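The jaws wouldn't close. Third time since lunch.

Hayley Lockwood let go of the trigger, squeezed again. Nothing. Fingers wide, the motor whining somewhere inside the housing, then silence. On the screen the log kept scrolling as if everything was fine. Take 746. Grip closed, it said. Grip closed, grip closed.

"It's lying," she said.

"Which one?"

"Left. Maybe both."

Wurmont wanted the whole set by Saturday night. 983 takes, bowl and spoon, bowl and spoon. And Lalico, who made the grippers, had stopped picking up the phone on Thursday.

She scrolled back. Grip closed. She pulled the stills for the same minute. 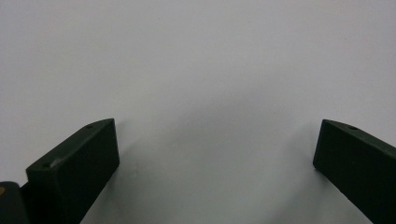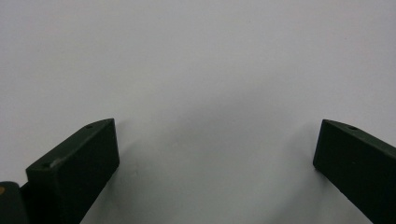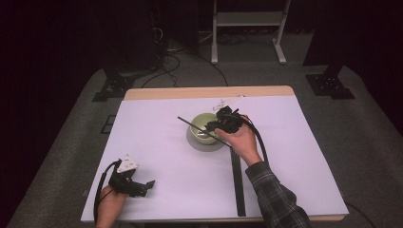
FICTION

Open. Wide open, nothing between the fingers, and the log swearing otherwise. How far back did it go? She tried take 700. Fine. 720, fine. Then one where the jaws stood open and the log said closed, and after that a whole run of them.

Győri came over with his coat already on. He read over her shoulder, lips moving.

"So we redo a few," he said.

"A few. Sure." She pointed. "Now think about Dumberg."

He did. She watched it land. Dumberg was where the arm was, the real one, 148 pounds of it, running on whatever they sent down the line each evening. An arm that had learned open means closed. Or closed means open – and people standing next to it, handing it things.

"When did they load the last batch?"

"Forty minutes ago."

He was already dialing. It rang. She could hear it ringing from were she sat, on and on, a small flat sound. She typed at the same time, no greeting, no sign-off. STOP THE ARM. DO NOT RUN TONIGHTS BATCH. Hit send. Hit it again.

"Pick up," Győri said. "Come on, pick up."

The gripper was still in her left hand. She put it down on the paper, slowly, fingers away from her. The motor whined once and the jaws snapped shut.

On the phone, somebody said hello.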